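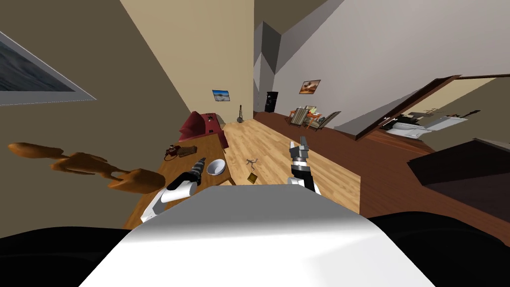

Planning the Equipment for Our Home Robot Work: A Small Gallery

Before we spend money on a real two-arm robot at Dukwood, we try our tasks in simulation. This page collects pictures from that stage, together with the notes we made for our budget. We hope it helps other small teams who are also preparing a purchase and do not know where to start. Our notes are not complete and the prices you receive will surely be different from ours.

The work is tidying in a living room. The robot must approach a table, choose an object, take it and carry it to another place. It sounds simple, but each part of this sentence has its cost, and in the first version of our budget we had written only the price of the arms.

What we are comparing

We asked for offers from two suppliers, Flinen and Urkeck. Flinen sells the torso and both arms as one package, with the grippers already mounted. Urkeck sells the arms separately and lets the buyer select the grippers. The Urkeck offer looked cheaper until we added the wrist adapters, which are listed on another page of the catalog. One adapter costs 187 dollars and we would need two, plus one for the shelf in case of damage. Please read the accessory pages before you compare any totals!

Grippers

Two-finger grippers are enough for most of our tasks. For flat things, such as a card on the floor, we are still not sure. Therefore we keep a line of 300 dollars for spare fingertips in different shapes, and we will decide after the next round of simulation.

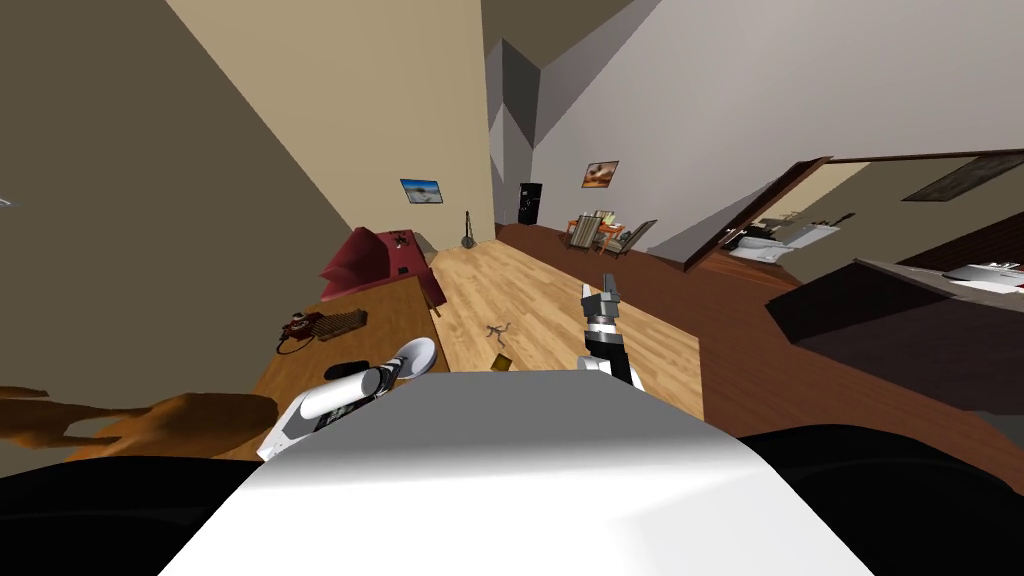

Both arms stretched forward in the simulated living room, the left gripper just above the wooden table.

With the table on one side and the open floor in the middle, this view made us think about reach. Our list of tasks has objects on the table and also objects on the floor, and these are two different requirements. If the arm cannot come down to the floor, the torso must be on a lift, and the lift is the most expensive option in both offers. We have asked each supplier to quote with and without it.

Space and doorways

A rendered room costs nothing to change, but our real test room at Restrepo has one door and it is narrow. We measured it in March, before asking for the quotes, and I recommend this order to everybody. The door is 70 centimeters wide when the frame is counted. The Flinen base passes without its side covers. For Urkeck we are waiting for the drawing.

We will also need furniture for the test room: a table, an armchair, a pair of chairs, one low cabinet. Used pieces are fine. In the plan this is now a separate line - before, it was hidden under "other", and it was always forgotten.

The computer

The workstation was the first item we bought. It runs the simulation today and it will control the robot later, so the cost is shared between two parts of the budget. We paid 3087 dollars with the graphics card included. A cheaper machine would also start the program, but the rendering was too slow for our daily work.

Still open

The service contract is not decided. Flinen includes the first year and Urkeck does not, but the yearly price of Flinen is higher afterwards. We also have to ask our insurance if the robot can stay powered on at night. We will add more pictures to this gallery when the new tasks are ready, probably in June.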